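Projet de club : plier un sweat avec deux pinces, vos avis ?
Forum > Robotique > Clubs et projets étudiants

pisteur_du_34
Bonsoir à tous. Au club on a choisi le pliage de linge pour la démo de juin, parce que le tri de balles, tout le monde l'a déjà vu. Deux pinces à main, on enregistre les gestes, on entraîne, on prie. Objectif : 1000 démonstrations. On en est à 451, dont une bonne partie où je plie comme un pied.

Notre souci, c'est la prise au départ. Entre le bord-côte et la couture, on ne sait pas où poser les doigts.

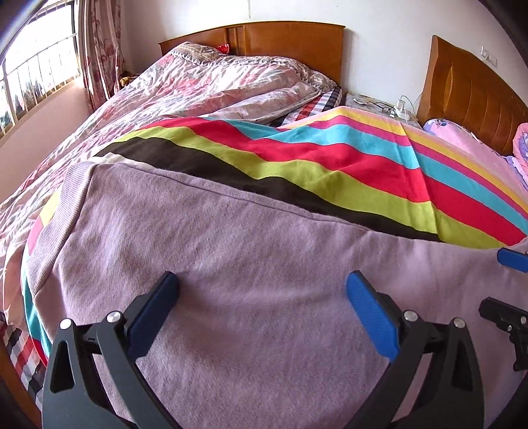
Le sweat lavande, pince ouverte au-dessus du tissu.

Si quelqu'un a déjà fait du textile, je prends tout, même les moqueries.

Fimora
Commence par des torchons. Un sweat c'est épais, mou et vicieux, tu brûles les étapes.

pisteur_du_34
Les torchons c'était l'an dernier. Le jury a applaudi poliment.

gortz_fan
Moi je viserais la couture, elle est en relief, les patins bleus auront quelque chose à mordre. En plein milieu du molleton tu vas ramasser deux épaisseurs une fois sur deux.

Fimora
Pas d'accord. La couture glisse dès qu'on tire de biais. Le bord-côte, toujours.

gortz_fan
Avec des patins neufs elle ne glisse pas. Les tiens datent du projet Ruvbridge, non ? Ceci explique cela.

Fimora
Mes patins vont très bien, merci pour eux.

mlle_servo
Et le fond ? Des rayures de toutes les couleurs sous le sweat, plus une couette à fleurs derrière. Chez nous (équipe Pisex) on a fait environ 50 essais sur drap blanc, puis ça n'a plus rien reconnu sur un lit normal. Donc je garderais les rayures.

Fimora
Ou alors il apprend les rayures par cœur et il ne plie que sur ce lit-là.

mlle_servo
D'où l'intérêt de changer de lit, cher Fimora. Et de monter à 2000 démos tant qu'à faire.

pisteur_du_34
2000... je vais l'annoncer aux autres après la pizza. On teste la couture ce soir et le bord-côte demain, je reposte les résultats.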